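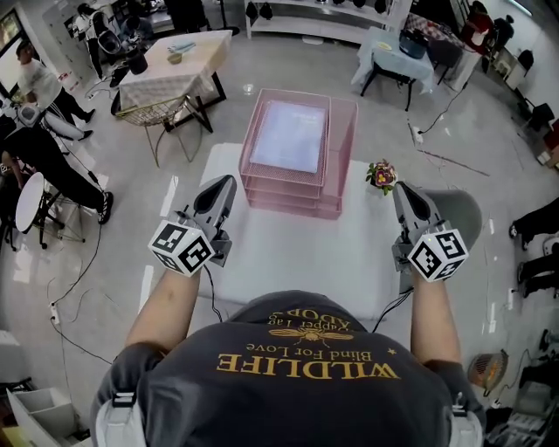 Yuzuki Hosoda replied that two weeks is too short for rye starter, and that Kvido should not throw it away yet.

Thursday, May 30, 2024, by Kvido Kováčik
2 min read

kvido_k: Thank you, Yuzuki. My problem is the smell. It is like nail polish in the morning. I feed it once a day with flour from the Pastondale mill.

attila.barta: Then it is hungry. Feed it twice and keep less of the old one. My kitchen in May is already too warm for one feeding.

yolanda_m: I do not agree with Attila. Twice a day is a lot of flour for a person who bakes on Sunday only. Put it in the fridge.

attila.barta: A young starter in the fridge goes to sleep and learns nothing.

yolanda_m: Mine was 13 days old when I put it there. It still makes good bread.

kvido_k: I will try two feedings until the weekend, and after this the fridge. Is whole rye better than the light one?

Yuzuki Hosoda: Whole, please. And a bit less water.

Last updated: May 31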